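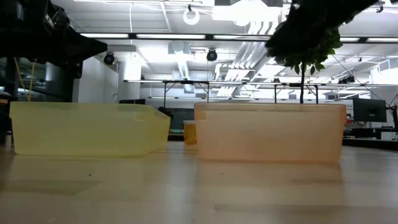

Newsletter > Projects > Teaching the Arm

Bins, cups and 661 examples
3/23/25

The Stendance group has now collected 661 examples for the sorting task, and we would like to tell the other teams how the work is going.

One example is one short run. A person guides the arm from the start position, the arm takes an object and brings it to a bin, and the run is saved together with the camera video and the joint positions. Later the learning system studies all runs and tries to do the same by itself. Runs with a mistake are also saved, but they get a separate label, so please do not delete them.

Until last month we used only gray bins. Syafiqah Pelupessy proposed to change to the yellow and the orange one, which let the light through and leave soft reflections on the wooden tabletop. For the model this is more difficult, and for us it is more useful — the customers of Flunoris have many bins of this kind. The small amber cup is also a good test when it stands between the two bins, a little to the back, where the orange one hides a part of it.

Melur Kusuma wrote new rules for the operators. Change the place of the cup after every run. Move the bins after every eight runs. Do not turn off the ceiling lights during a session, also not the ring light. If you must stop in the middle, write it in the log with your initials.

Four operators are trained at this moment. We look for more people who can give two hours in a week, and experience with the arm is not necessary. The collection continues until July, then the data goes to the Gradura team for training.

Recent items
Saragih software update: what changes for operators
How we label a failed grasp
New booking page for the workshop tables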